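Home Talks Workshops Reading List Contact

Search this site Search Clear

Posted in October by Godfrey Langat

Speaker notes: What we throw out and why we keep doing it

(Notes for the long version of the talk, 8 slides plus the handout. I don't stick to these word for word, so if you were in the room at Alholm you'll notice I wandered.)

Slide 1 - Hello and the soup story

Say hi, thank the library for the chairs, check the back row can hear. Then straight into the soup. I made a giant pot of lentil soup the week we moved to Alholm, froze it in unlabeled tubs, and spent the whole winter defrosting it by accident when I wanted tomato sauce. Pause for laughs (there's usually one person who has done the same thing with chili).

The point of the soup is that I'm a pretty careful cook and I still lose track of food all the time. Get that out early so people don't think they're in for a scolding.

Slide 2 - My year of writing it down

For one year I kept a notebook on the fridge and wrote down every single thing we tossed. By the end there were 612 entries. Let that number sit for a second! Then read a few out loud: half a bag of arugula, heel of bread, "mystery dip," arugula again, arugula again.

Ask the room to guess the top item before I tell them. People always shout bananas. It was salad greens by a mile, then bread, then the last third of anything in a jar.

Slide 3 - The shopping trip is where it starts

I used to do one huge shop at Tarnero, the big place out by the highway, and I'd come home with food for the person I was planning to be that week. That person eats a lot of kale. Now I do two small shops and I take a list, and the list is written standing in front of the open fridge.

If there's time, tell the one about the three jars of mustard. Skip it if we started late.

Slide 4 - Wrapping, bagging and the crisper drawer

This is the slide that gets the most questions, so slow down. Wrapping isn't always silly. A cut cucumber dries out fast, and half an onion will perfume your butter if you leave it naked in there. Whole fruit with a thick peel is another matter - citrus comes with its own packaging, and I'm happy leaving mine in a bowl on the counter if we're going to eat it that week. For longer than that, into the fridge drawer it goes.

Ask who wraps what at home. Somebody will defend wrapping oranges one by one, and it's a good argument to have, so let it run a minute.
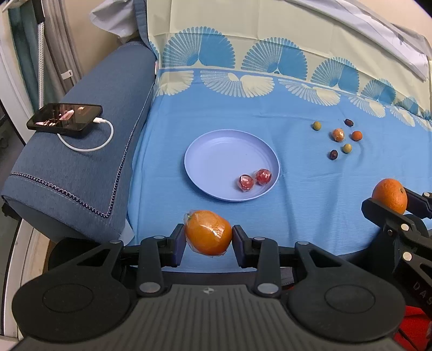

Slide 5 - The "eat me first" box

My favorite slide! It's a shoebox-sized bin on the middle shelf, eye level, and anything on its way out goes in there. The kids at Shemweta school made labels for theirs and I still get mail about it. The rule at our house is that you look in the box before you open anything new. We break the rule constantly and it still helps.

Slide 6 - Dates on packages

Quick one. "Best by" is mostly the maker talking about quality. "Use by" I pay more attention to, especially with meat and fish. Please don't let this turn into a debate about eggs again, we lost ten minutes to eggs last time.

Slide 7 - What it did for our budget

We spent $910 less on groceries over the second year. Prices moved around and one kid left for college, so say that part out loud too, it's only fair.

Slide 8 - Homework

Handout goes around now. Two weeks, fridge notebook, write down what you toss and nothing else. No totals and no guilt. Mention the Fliketti cookbook swap in the lobby, then questions. Leave the freezer tape and a marker on the front table for anyone who wants some.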